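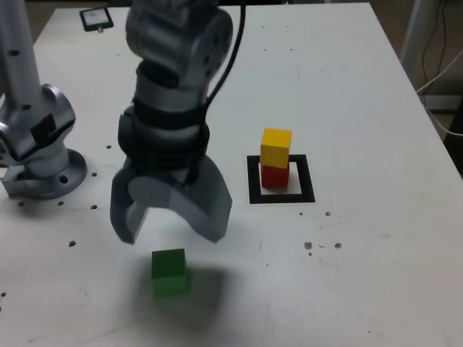 Chapter 2
Volume and Surface Area

Every solid object takes up space, and every solid object has an outside. Volume measures the first and surface area measures the second. The two are easy to mix up when a problem gives only a set of lengths, so this chapter begins with the simplest solid, the cube. A small block such as the green one on the white tabletop will do as a model. It has six faces, all squares of the same size, and if one edge is known, everything else can be found from it. Slightly rounded edges, like the ones on that block, are ignored in our calculations.

Suppose a cube has edges 2 cm long. Each face has an area of 4 square centimeters, so the surface area is 24 square centimeters. The volume is 2 × 2 × 2, or 8 cubic centimeters. Note the difference in units.

In Section 2.1 we move on to boxes with unequal edges. The main example is a storage tank in Kallville with a volume of 220 cubic meters. A second tank, in Widville, holds 282 cubic meters but stands on a smaller base, and you will be asked to find its height.

Before you start, review the area formulas for rectangles and triangles in Chapter 1. You will need a ruler marked in millimeters for the first set of exercises.

2.1 Rectangular Boxes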